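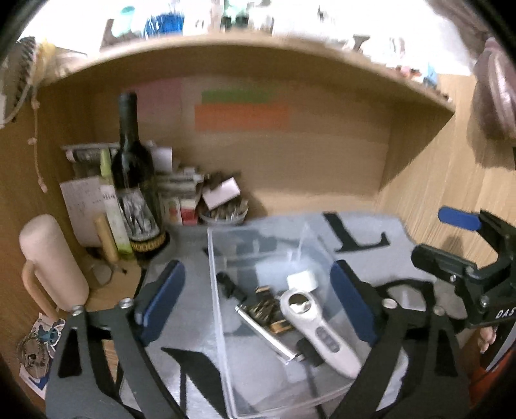 Who may file a notice of public assembly in Puveta?

Any resident of the Boutros district aged 18 or older may file, either personally or on behalf of a registered association. An association must name one resident as its responsible contact before the form can be submitted.

Section 4. Filing a Notice of Public Assembly

4.1 Before You Begin

A notice is required for any march, rally or stationary gathering on a public road or square where more than 44 persons are expected. Smaller gatherings on sidewalks and in parks do not require a notice, but organizers may file one if they wish the district to arrange traffic control.

The following must be at hand:
- the Puveta account number of the responsible contact
- the route or location, with street names
- the start and end times
- the number of marshals

4.2 Entering the Notice

1. Sign in to Puveta and select Public Assembly from the Services menu.
2. Select New Notice. A draft is opened and a reference number is shown at the top of the page. Write this number down.
3. Enter the date and the start and end times. Times are entered in 24-hour form.
4. Under Type, choose Moving or Stationary. If Moving is chosen, the Route tab becomes available.
5. On the Route tab, enter each street in the order in which it will be used. Press Add after each entry.
6. Enter the expected attendance. Do not enter a range.
7. Enter the name and daytime telephone number of each marshal. At least 2 marshals are required for every notice.
8. Select Check. Fields with errors are marked in red and must be corrected before the notice can be sent.
9. Select Submit.

Note: A draft is saved each time a tab is changed. Text entered on an open tab is lost if the browser is closed.

Caution: Submitting a notice does not close a road. Organizers must not place barriers or direct traffic until the district has issued a Traffic Order for the route.

4.3 Routes Using Sirnine Avenue or the Jonano Bridge

Sirnine Avenue and the Jonano Bridge are emergency routes. One lane in each direction must remain open to ambulances and fire vehicles at all times.

1. On the Route tab, check the box marked Emergency Route.
2. Enter the lane to be left open.
3. Attach a sketch of the route in PDF form.

Attendance on the bridge is limited to 685 persons. A higher figure will be rejected at step 8 of Section 4.2.

4.4 Changing or Withdrawing a Notice

Open the notice by its reference number and select Amend or Withdraw. A change of date cannot be made by amendment. Withdraw the notice and file a new one.

Form PA-2, revised 7/14/20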